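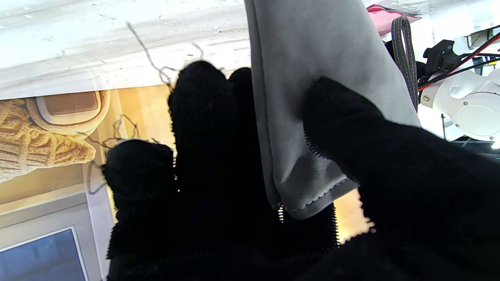 We've had the Plarell hand kit for a little over a month now, so I can finally write up what I think of it. A few people asked after my April post, mostly about the gloves, and I'll get to those.

Some background first. Our shop does contract folding and sorting of small textile goods. Cleaning cloths make up most of the work. We already owned two arms with plain two-finger grippers on them, and those are fine for boxes but poor at cloth. They either miss the edge or grab three layers at once. Oltdale sells the Plarell as an add-on, so you keep your arm and swap what's on the end of it.

The kit came in one carton with the hand, an adapter plate, a cable set, a wrist camera and a pack of knit gloves. The gloves come in black only. Fitting the hand took me most of a morning. The adapter plate holes lined up, but the screws supplied were too short for our flange and I had to go out and buy longer ones. Oltdale sent the right ones two weeks later without charging me.

Setup software is okay. It found the hand on the first try. It did not find the camera until I moved it to a different port, and the manual doesn't mention ports at all. Zodwa Ngcobo on their support line knew about it right away and stayed on the phone while I tested it.

Now the gloves. The bare fingers are smooth, and microfiber slides off them when it's held by one corner. With a glove on, the thumb can press a hemmed corner against a finger and keep it there. I ran 400 picks of gray cloths with the glove and the hand dropped 36 of them. That is better than what we had. I didn't do a proper count without the glove because it was so clearly worse that I gave up.

The downsides are lint and wear. The knit picks up fuzz from everything, and you have to take the glove off to clean it well. Putting it back on is fiddly, the thumb especially. I'm on my third glove. A replacement pack is $188 direct from Oltdale, which I think is too much for gloves. I tried a pair from Du Plessis, the workwear place down the road, and they bunched up at the knuckles, so I went back.

The hand is also slow. A person at our table is much faster and will be for a long time. I run it on the dull jobs, mainly early in the morning before the crew gets in.

Price for the full kit was $2314 with shipping. I also looked at the Vandgate hand, which has rubber pads built into the fingertips and no glove to change. It cost more and the lead time was long, so I passed. If you handle hard parts as well as cloth, I'd look at that one first.

I'm keeping the Plarell. I'd like a cheaper glove and a manual that covers the camera. Next job for it is hand towels, which are thicker, and I'll post the numbers when I have them.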